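Digging Out the Toy Tray (and Keeping It Dug Out)

Posted 11 January 2025

Every house has one container where everything small and bouncy ends up. Ours is a silver wire-mesh tray, and by the second week of January it always needs a good going-over. Balls, rope toys, a couple of blankets thrown over the lot, even a soda-size can or two.
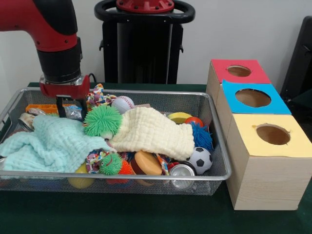 Start with the blankets

I used to pick at the little stuff first and leave the blankets for last. Don't! Soft things swallow everything else. Grab the blankets by a corner, lift them straight up over the tray and give them a gentle shake before you carry them anywhere. Spiky rubber balls love a waffle weave, and if you walk off to the laundry with one hanging on, you'll meet it again in the dryer. (I have. It sounded like somebody was breaking in.)

Once they're out, check the washing label if there still is one. I wash ours on cold with a small amount of detergent and skip the fabric softener. Textured blankets get a flat, slightly greasy feel from softener after a few rounds. Hang them over a door or a chair back and they'll keep their shape better than they would in a hot dryer.

Trash next, and be quick

Cans go straight into the recycling. A crumpled can can have a nasty edge on it, so I pick those up by the round end and I don't let the kids do this part. Same with small plastic bags. If there's something worth keeping inside, tip it into a jar with a lid, and throw out the bag. If you have a dog or a toddler, do this before you do anything else at all.

My neighbor Beatrice Mwakyusa keeps a paper grocery sack clipped to the side of her bin while she sorts, and I've stolen that idea. A clothespin holds it fine.

Sorting the rest

I've tried sorting by color, by kid and by size, and what stuck was sorting by how you clean it.

Rubber and soft spiky balls — dish soap and warm water in the sink. Swish them, squeeze them, rinse well. The tendrils hold on to hair like you wouldn't believe, so roll the ball over a strip of packing tape first. Dry them on a towel and then dust them with a pinch of cornstarch if they've gone tacky.

Rope toys — a mesh laundry bag and a hot wash, no bleach, no softener. Let them dry all the way through, and that can take two days for a fat knot. If the ends are fraying, trim the loose strings. If the knot itself is coming undone, it's had its turn and it goes.

Baseballs — keep them away from the sink! Leather and water don't get along. A white eraser (the plain school kind) takes off most scuffs, and a barely damp cloth does for the rest. Go easy over the stitching.

Soccer balls — a damp cloth and a drop of soap, then an old toothbrush along the seams. Let a little air out if it's going to sit until spring.

Plastic blocks and flat discs — into the sink with the rubber balls, or the top rack of the dishwasher if you're sure they can take it. I'm not always sure, so mine go in the sink.

Putting it all back

A mesh tray is a great thing for toys. Air gets through it, so a ball that went in slightly damp has a fighting chance, and you can see from the side what's hiding down there. The drawback is grit. It falls right through onto whatever's underneath, so I slide an old placemat under ours and shake it out when I remember.

Big things go in first, at one end. The soccer ball gets its own corner and everything else fills in beside it. Rope toys along the front, where little hands or a dog can get hold of them, and the small balls toward the back. Blankets do not go back in. I mean it! They go on a shelf or the arm of the couch, folded. Once a blanket lands in the tray you can't find a thing.

If it won't all fit without a heap on top, put the extra in a shoebox in the closet and swap it over next month. Old toys come back looking brand new to everybody.

How long it takes

Give it 30 minutes with the radio on, not counting drying. I do ours on a Saturday morning so the ropes are dry by Monday.

A few odds and ends from readers

Lambros Mitsotakis-Vlachou wrote in to say he runs a lint roller over the outside of his mesh bins, and that works nicely on pet hair. A dry paintbrush is good for the corners, too.

Retno Rondonuwu asked what to do about a mesh tray that's started to snag. Run your finger (carefully) along the rim to find the spot, press the wire flat with pliers, and cover it with a bit of cloth tape. Check again whenever you empty it.

Next week I'm doing the drawer under the oven, and I'm already a little scared of it.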